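The Gray Bins

My aunt's apartment had to be cleared by the end of June. The landlord, a company called Kurkis, had sent a letter that gave the date twice. I took the bus over with two gray bins and a roll of tape and set the bins on the table by the window, one in front of the other. The front one was for things I would keep. The back one was for things I would sell.

I started in the kitchen. She had lived there 18 years and had never thrown out a jar lid. The pots went to the neighbor across the hall, who had asked for them on the stairs before I even had the key out. The good knives were gone already. I didn't ask my cousin about them.

A man from Vultell, the secondhand shop on Praramard Street, had told me over the phone that he would pay for glassware if it came in sets. My aunt didn't own a set of anything. She bought one of each thing, when she needed it, and when it broke she bought a different one. I looked through every cabinet and then called him back and said not to come. He said he might come anyway, for the chairs.

By four o'clock I had been at it for 5 hours and I stopped to see what I had done.

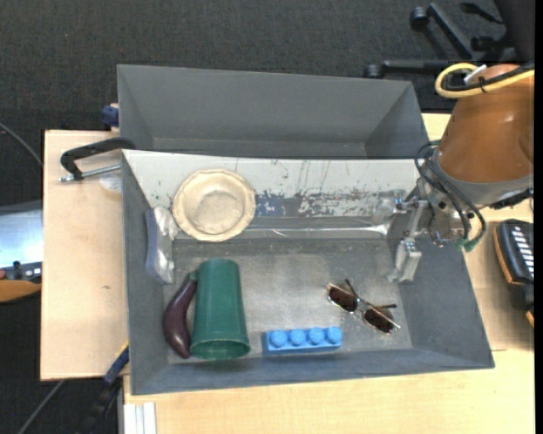
The keeping bin, four o'clock.

There was the bowl she used for rice, with the wavy rim. There was the clear thing with the long stem, something like a glass, lying on its side. I had put in the green cup from the bathroom, and next to it the toy eggplant, which was mine. I was four or five when I got it. I used to cook it for her on the floor while she cooked at the stove, and she would take a bite of the air beside it and tell me it needed salt.

The selling bin was empty. I had carried things to it all afternoon, stood there, and carried them back to the shelf.

My cousin called and asked how much I thought the whole place would bring. I said I didn't know. He said the man before had told him about 1000, with the furniture. I said that sounded high. He asked if I had found the papers from the Somboon account and I said they were in the drawer where she always kept them, held with a rubber band. The last statement said 688. He was quiet, and then he asked me to read it again, so I did.

After that I washed my hands and sat in one of the chairs. The street was getting loud with people coming home. Somebody downstairs was frying onions. I thought the man from Vultell could have the table too, if he brought a second person to lift it.

I took the eggplant out and put it in my coat pocket. Then I went back to the kitchen and opened the drawer with the jar lids, and began trying them one at a time on the jars.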